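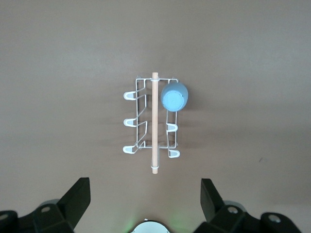
View from a wrist camera: a white wire mug rack with a light blue cup at its upper right, gripper fingers open.

Search the encyclopedia Go Advanced search

Teleoperated demonstration

Teleoperated demonstration is a method of programming a robot in which a person controls the arm from a separate input device while the robot's sensor readings and motions are recorded. The recordings are then used to train a control policy. It is one of two common forms of robot programming by demonstration. The other is kinesthetic teaching, in which the person holds the arm and moves it through the task directly.

Methods

In kinesthetic teaching the joint motors are set to a compliant mode, so that the arm carries its own weight but gives way when pushed. The method needs little extra equipment, and the operator feels contact forces directly. Its main drawback is that the operator's hands and body often enter the camera views, where they will not appear when the robot runs alone.

In teleoperation the operator stands clear of the workspace. Input devices include handheld controllers, three-dimensional mice and leader arms. A leader arm is a passive copy of the working arm, often at reduced scale, whose joint angles are read and sent to the working arm as targets. Force feedback is absent from many low-cost systems, and operators depend on sight to judge contact.

Recording

A demonstration is stored as an episode containing camera images, joint positions, gripper opening and commanded actions, all stamped against a common clock. A camera at the wrist is frequently paired with a fixed camera overlooking the table. The wrist view keeps the fingertips and the object in the same image during a grasp, but loses sight of the wider workspace as the arm descends.

Rack and cup tasks

Household racks are used as test objects in manipulation research. Hanging a cup requires the handle to be aligned with a hook, and thin wire is difficult for many depth sensors to measure. A rack lying flat presents its hooks at a different angle from one standing upright, and policies trained on a single pose tend to fail on the other.

The Somitz collection, recorded with the Pereyra leader arm, contains 3,464 episodes of rack and cup handling performed by 7 operators. Each episode was graded by two reviewers, and those with long pauses or repeated grasp attempts were marked but kept. Clidus, a later policy trained on the collection at Stevavden, took over two days to train.

Limitations

Policies trained by imitation alone are prone to compounding error: a small deviation leads to a state missing from the demonstrations, where the next action is less reliable. Recording corrections made by an operator during autonomous runs reduces the effect. Differences in style between operators can also degrade training.

See also: Imitation learning; Leader arm; Wrist camera

Share this article (2)

This site uses cookies to remember your reading preferences. Accept Manage settings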